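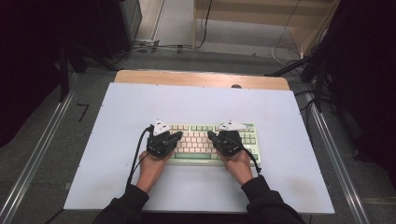 Keyboard station at the Pondent open day, with a device strapped to each hand.

Pondent Open Day

The Pondent Open Day is a public demonstration of robot teaching methods held by the automation firm Pondent at its Ruawai workshop. The 2021 edition took place on April 24, 2021 and admitted 40 visitors in groups of six.

Program

The main demonstration covered typing. An operator wore a wired device on the back of each hand, with a white angular marker piece on top, and worked at a compact mechanical keyboard. Sessions lasted three minutes. Huguette Lecomte led the talks - Coralie McPhee ran the station. A second room showed Vesto, the firm's sorting arm.

Main page | Robotics | Events | Random article

Comments (2)

brarus_fan: Was Vesto running all day? I only caught the talk.

T. W.: It stopped for lunch. Good talk though.

This site uses cookies. Accept | Settings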